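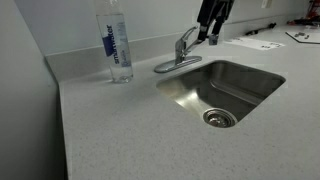 A gripper at the lever of a single-handle kitchen faucet.

The Faucet Test

Every year somebody tells me the home robot is two years away. I have worked in appliance repair in Clenwood long enough to have heard it many times, and I would like to suggest a simple test before anyone puts down a deposit. Can it work the kitchen faucet in a house it has never been in?

A faucet lever is a small thing. It lifts, it swings left and right, and it takes a light push. Push too hard and you loosen the base. I have tightened plenty of those after nothing stronger than a teenager. The lever is also shiny, and from what I read, shiny metal is still hard for cameras to judge.

Then there is everything after the faucet. Washing one pan means getting the water warm, holding the pan, moving the sponge, checking for grease and putting the pan somewhere it won't fall. I can do that in about 2 minutes while thinking about something else. A machine that needs 20 has not saved me any work if I have to stand there and watch it.

People point to factories. The Grasard plant in Fluvadbridge has had arms on its line for 9 years, and they are very good. But the parts arrive the same way up every time, and the floor is kept clear. My kitchen has mail on the counter and a different mess each night.

I am not against any of this. My mother would have stayed in her own house longer with something that could do the dishes and carry the laundry. I would pay real money for that, and I would put up with it being slow if I could leave the room.

So my answer for now is no, they can't do the chores yet. They can do pieces of chores. When a company is willing to send one to my house and let me pick the sink, I'll clear a spot for it by the dishwasher.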